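수신: Lomora 지원사업 담당자 앞
발신: Punley 조작 데이터 수집팀
작성일: 25/04/2023

중간보고입니다. 급하게 정리해서 문장이 좀 거칩니다. 숫자 확정본은 맨 뒤 표에 모아 뒀고, 본문은 진행 상황 위주로 봐주세요.

## 요약

- 목표: 양팔 원격조작 시연 2,000건. 물체를 집고, 옮기고, 넣고, 돌려놓는 짧은 작업들.
- 작업 종류는 30개로 확정. 지난번 보고 때 넣었던 천 접기는 뺐음. 지금 손가락으로는 천 끝을 잡는 데 시간이 너무 많이 듦.
- 수집 속도는 계획보다 느림. 원인은 뒤에 적음 (조작 숙련도, 시간 동기화, 케이블).
- 예산은 큰 변동 없음. 손가락 소모품만 예상보다 더 나감.
- 학습은 1차만 돌려봄. 결과는 아직 자랑할 수준 아님.

## 1. 작업대와 장비

3월 말에 작업대 위치를 한 번 옮겼고 그 뒤로는 고정. 작업대를 옮긴 날 기준으로 앞뒤 데이터를 따로 묶어 뒀음. 섞어서 학습해도 되는지는 아직 판단 안 섬.

로봇 팔은 두 대. 손가락은 주황색 핀레이 타입으로 양쪽 통일했고 브래킷은 흰색 3D 프린트 부품. 초기에 쓰던 딱딱한 손가락은 둥근 물체에서 자꾸 미끄러져서 폐기. 핀레이는 물체 모양에 맞춰 휘어지니까 조작자가 각도를 조금 틀리게 잡아도 대체로 들림. 대신 얇은 물건, 특히 바닥에 납작하게 붙은 물건은 여전히 힘듦.

카메라는 손목에 하나씩, 작업대 쪽에 고정 한 대. 손목 영상은 손가락 끝과 물체 사이 거리를 보는 용도로 제일 쓸모가 있음. 고정 카메라 쪽은 두 팔의 상대 위치 확인용. 둘 중 하나만 쓰면 안 되냐는 질문이 지난 회의에서 있었는데, 1차 학습에서 손목 영상을 뺀 버전은 물체 앞에서 멈칫거리는 일이 많았음. 당분간 다 씁니다.

물체 세트는 일부러 섞어서 구성. 장난감 채소가 든 원통, 전동 드라이버, 3D 프린트로 뽑은 구멍 뚫린 원판 같은 것들. 무게도 다르고 잡는 법도 다름. 원판은 가운데 구멍에 손가락을 넣어 드는 방법과 가장자리를 집는 방법 둘 다 허용했음. 방법을 하나로 고정하면 데이터는 깔끔해지는데 나중에 물체가 돌아가 있을 때 대응을 못 하는 것 같아서.

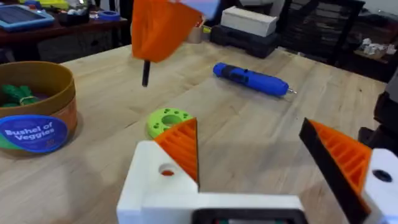 *그림 1. 손목 카메라 시점. 벌어진 핀레이 손가락 너머로 채소 원통, 연두색 원판, 파란 전동 드라이버.*

손목 시점은 보시다시피 손가락이 화면을 꽤 가림. 원판처럼 낮은 물체는 손가락 뒤로 일부가 숨는 경우가 많아서 카메라를 더 높이 다는 안도 검토했는데, 그러면 팔을 접을 때 브래킷이 걸림. 현재 위치 유지로 결론. 팔이 빨리 움직일 때 생기는 흐림도 문제인데, 노출 시간을 줄이면 어두워지고 조명을 올리면 손가락 그림자가 진해짐. 중간값으로 타협해둔 상태.

## 2. 수집 절차

한 건의 흐름은 다음과 같음.

1. 물체 배치. 배치표를 무작위로 뽑고 조작자가 그대로 놓음.
2. 두 팔을 시작 자세로. 자세 오차가 기준을 넘으면 프로그램이 녹화를 안 열어줌.
3. 지시문 확인. 예를 들어 "초록 원판을 오른쪽으로 옮긴다".
4. 녹화 시작, 조작, 정지. 한 건은 30초 안에 끝내는 것이 원칙.
5. 조작자가 바로 성공/실패/애매 중 하나를 표시.
6. 하루 끝에 다른 사람이 표본을 뽑아서 표시가 맞는지 재확인.

5번 표시가 생각보다 말이 많았음. 물체가 목표 칸에 걸쳐 있을 때 이걸 성공으로 칠지 사람마다 다름. 지금은 물체 중심이 칸 안에 들어와야 성공으로 통일했고 그 전에 찍은 것들은 재검토 중. 재검토가 끝나지 않은 건은 이번 숫자에서 전부 뺐습니다. 그래서 지난달 구두로 말씀드린 것보다 적어 보일 수 있음.

실패한 건은 버리지 않고 별도 폴더에 보관. 특히 한 번 놓쳤다가 다시 집는 장면은 따로 꼬리표를 붙임. 학습 담당 쪽에서 이런 게 제일 필요하다고 계속 요청이 옴. 일부러 실패하는 연기를 시켜봤는데 티가 너무 나서 그만뒀음. 자연스럽게 나온 것만 모으는 중.

주변 물건은 완전히 치우지 않기로 함. 처음에는 작업대를 싹 비우고 찍었는데, 그렇게 학습한 모델이 옆에 상자 하나만 있어도 헤맴. 지금은 공구나 블록판 같은 것을 가장자리에 두고 찍음. 위치는 가끔 바꿈. 바꿀 때 기록지에 적어야 하는데 빠뜨린 날이 있습니다. 영상 보고 채워 넣는 중이고 이번 달 안에 끝낼 예정.

## 3. 양팔 작업

현재 제일 느린 구간. 한 팔 작업은 조작자들이 며칠이면 익숙해지는데 양팔은 다름. 한쪽이 물체를 잡고 있는 동안 다른 쪽을 보다가 처음 잡은 쪽 힘이 풀리는 식의 실수가 반복됨. 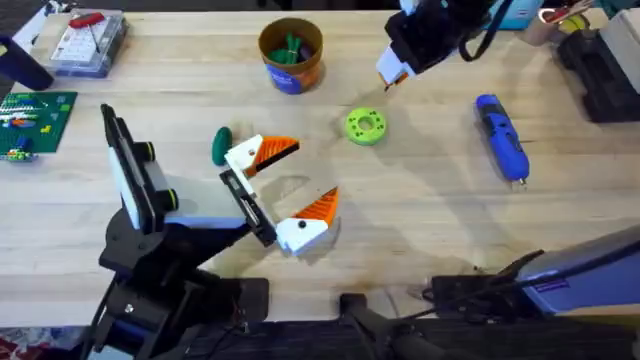

*그림 2. 고정 카메라 시점. 왼팔 그리퍼는 벌린 상태, 오른팔은 위쪽에서 원판 근처로 내려와 있음.*

두 팔이 작업대 가운데를 같이 쓰는 배치라 충돌 제한을 걸어 놨음. 제한 거리를 넉넉하게 잡으면 안전하지만 물체를 주고받는 작업이 아예 안 되고, 좁히면 손가락 끝끼리 닿음. 닿아도 핀레이가 휘어서 팔이 상하지는 않는데 손가락 소모가 빨라짐. 소모품비 초과분은 대부분 여기서 나왔습니다.

역할 규칙도 하나 정함. 원통처럼 서 있는 물체는 가까운 팔이 받치고 먼 팔이 꺼낸다. 규칙이 없을 때는 조작자마다 팔을 쓰는 순서가 달라서 학습이 잘 안 됐음. 다만 이 규칙이 너무 강하면 반대 상황을 못 배우니까 전체의 10퍼센트는 순서를 뒤집어서 찍도록 함. 이 비율이 맞는지는 모름. 2차 학습 결과를 보고 조정.

드라이버는 두 팔 작업에서 제일 까다로운 물체. 길고 한쪽 끝에 비트가 있어서 방향을 맞춰야 함. 들기만 하는 건 되는데 방향을 돌려서 내려놓는 건 조작자도 여러 번 시도함. 시도가 길어지면 30초를 넘기고, 그럼 그 건은 못 씀. 시간 제한을 이 작업에만 늘려달라는 요청이 조작자 쪽에서 올라왔고 저는 찬성 쪽입니다. 담당자 의견 부탁드려요.

## 4. 문제와 조치

**시간 동기화.** 손목 카메라와 관절 기록 사이에 시간이 어긋나는 현상이 있었음. 녹화가 길어질수록 벌어짐. 저장 프로그램 Avier를 새 버전으로 올리고 나서 줄었는데 완전히 없어지지는 않음. 어긋남이 기준을 넘는 건은 자동으로 걸러냄. 걸러진 건이 아깝긴 하지만 억지로 맞춰서 쓰는 것보다 낫다고 봄.

**케이블.** 팔이 크게 돌 때 케이블이 작업대 위로 쓸려 내려와서 물체를 건드린 적 있음. 묶는 위치를 바꿔서 지금은 덜함. 일부 각도에서는 여전히 케이블이 고정 카메라 화면에 들어오는데 학습에는 영향이 없어 보여서 그냥 둠.

**조작자 피로.** 오후로 갈수록 실패 표시가 늘어남. 교대 간격을 줄였고 효과가 있는 것 같음. 정확한 비교는 다음 보고에 넣겠슴다.

**저장 공간.** 영상 용량이 예상보다 큼. Joubert 쪽 서버로 매일 밤 복사하는 걸로 바꿈. 복사 실패가 한 번 있었고 원본이 남아 있어서 손실은 없음. 원본은 복사 확인 뒤에만 지우도록 순서를 바꿨습니다.

**조명.** 팔 그림자가 나무 상판에 그대로 떨어짐. 없애는 방향으로 가다가 중단. 실제 쓰는 환경에도 그림자는 있을 테니 일부는 남기자는 의견이 우세. 조명 위치를 두 가지로 정해서 번갈아 사용.

## 5. 1차 학습

한 팔 작업만으로 돌렸음. 원판 옮기기는 쓸 만함. 원통에서 채소 꺼내기는 들쭉날쭉한데, 채소가 테두리 위로 올라와 있으면 되고 안쪽으로 내려가 있으면 그리퍼가 테두리에 걸림. 이건 데이터가 부족한 탓도 있고 애초에 조작자들이 잘 안 들어가는 배치를 피한 탓도 있어 보임. 배치표를 무작위로 뽑는데도 원통 안쪽 정리는 사람이 하니까 거기서 편향이 생김. 원통 안 배치도 표에 넣기로 했습니다.

드라이버 작업은 아직 평가 안 함. 양팔도 마찬가지. 건수가 더 모인 다음에 하는 게 맞다고 판단.

평가 방식에 대해 하나 더. 지난번에 보내드린 평가표는 성공/실패만 적게 되어 있는데, 어디서 실패했는지 칸이 필요함. 접근, 잡기, 이동, 놓기로 나눠서 새 양식 만드는 중. 양식이 바뀌면 1차 결과도 그 기준으로 다시 적어야 해서 며칠 걸림. 숫자 보고는 그 다음에.

## 6. 예산

인건비는 계획대로. 장비비는 손목 카메라 예비품 구매로 소폭 집행. 소모품비가 초과인데, 손가락 재출력용 필라멘트와 나사류가 대부분. 총액 안에서 항목 간 전용으로 처리하고 싶습니다. 전용 신청서는 별도로 보냄. 서버 사용료는 이번 기간 분이 아직 청구되지 않아서 표에서 빠져 있음.

## 7. 다음 단계

- 양팔 작업 교육을 하루 더 잡음. 기존 녹화 중 잘된 것을 골라서 같이 보는 방식으로.
- 배치표 개정 (원통 안쪽 포함).
- 재검토 대기 건 처리.
- 2차 학습. 손목 영상 포함 버전으로만.
- 9월까지 전체 수집 종료, 이후는 정리와 문서화.

9월 종료는 지금 속도로는 빠듯함. 드라이버 작업 시간 제한이 풀리고 양팔 숙련도가 올라오면 맞출 수 있다고 보지만, 여유분은 없습니다. 늦어질 것 같으면 작업 종류를 줄일지 건수를 줄일지 미리 상의드리겠습니다. 저희 쪽 선호는 종류 유지, 건수 축소.

## 확정 수치와 결정 요청

| 항목 | 내용 | 상태 |
|---|---|---|
| 수집 목표 | 2,000건 | 변경 없음 |
| 작업 종류 | 30개 | 확정, 천 접기 제외 |
| 한 건 시간 제한 | 30초 | 드라이버 작업 예외 요청 |
| 팔 순서 반전 비율 | 10퍼센트 | 2차 학습 후 재검토 |
| 소모품비 전용 | 신청서 별도 | 승인 요청 |
| 평가표 양식 | 단계별 실패 칸 추가 | 작성 중 |

시간 제한 예외 건은 가능하면 먼저 답 주시면 좋겠습니다. 답이 오기 전까지 드라이버 양팔 작업은 잠시 멈추고 원판과 원통 쪽을 먼저 채우고 있을게요. 원본 영상 접근 권한이 필요하시면 회신에 계정만 적어 주세요. 바로 열어드림니다.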